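Intro to Household Management, Unit 4: Clutter, Storage and the Things We Keep
Course handout, Jimeldale Adult Learning. Revised June 16, 2019.

Read before class. If you read it during class, at least hold it under the desk.

1. Where things land

Last unit we dealt with storage: shelves, bins, closets, and the hopeful purchase of more of all three. This unit deals with what happens to objects before they reach storage, assuming they ever do. For our purposes, a landing spot is any flat surface within arm's reach of a person who has just stopped needing something. Tables are the classic case. Chair backs come next, then stair rails, then the treadmill.

A landing spot differs from a storage spot in one way that matters. Nobody chose it. You picked the hook in the hall, measured for it, and drilled two holes (four, if you are me). The table got the job by being there.
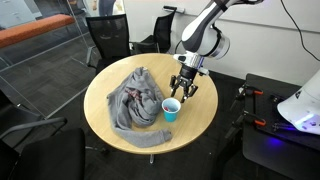 Clothes are the hardest case because they come in three states and most homes only plan for two. Clean goes in the drawer. Dirty goes in the hamper. Worn once, still fine, might want it again after supper has no address at all, so it goes wherever the arm happens to let go. We will call this the middle pile. Every household has one, including the households that say they don't, where it is kept in the spare room with the door shut.

Key terms for this section: landing spot, storage spot, middle pile. You will want these for the worksheet.

2. The 20-step rule

The old advice is "a place for everything." Fine advice, and it has been printed on a great many dish towels. What it leaves out is distance. When I ran the home diary exercise with the August group in Parsa, the diaries made dull reading except on this one point: people put things away when the place was close and gave up when it wasn't. From that I take a rule of thumb, which is that anything used daily should live within 20 steps of where it is used. This is not science. It is a number short enough to write on the board.

Try it on the following at home:
Keys, from the front door
Scissors, from wherever you open the mail
Sweaters, from the chair you sit in at night
Phone charger, from the same chair
Tape, from anything (tape is never near anything)

If an item fails, move its home closer. Do not resolve to walk farther. Students resolve this every term and it lasts until the first rainy evening.

3. Hooks versus hangers

A hanger asks for two hands, a closet door and a small act of faith. A hook asks for one hand and very little aim. For the middle pile, use hooks. One hook per person is the starting point, and a second hook is allowed. Past that you are building a coat room – see Unit 6, where we discuss people who build coat rooms.
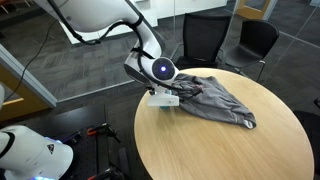 Baskets also work, with a warning. A basket with a lid becomes storage within a month, and storage is where the middle pile goes to be forgotten. Leave the lid off. If it came with a lid, use the lid as a tray and tell guests you meant to.

4. The cost of a thing

Divide what you paid by the number of times you have used it. A $300 coat worn 100 times cost you $3 a wearing. A $20 fondue set used once cost you $20, plus the fondue. This sum is useful for deciding what to buy next and useless for deciding what to throw out, as the money is gone either way. Most of us do it backward, keeping the fondue set out of respect for the $20.

For deciding what goes, ask whether you would carry it to a new apartment up four flights of stairs. Picture the stairs. It helps if you have bad knees.

Homework
Keep a landing spot diary for four days. Choose one surface, write down what arrives on it and what leaves, and do not tidy it for my benefit. Anyone who hands in a diary of a bare table will be asked which table they hid everything on.

Also read the chapter on entryways in the course packet. The page numbers in the old packet are wrong, and I gather they are wrong in the new one too, by a different amount.

Bring a tape measure next time.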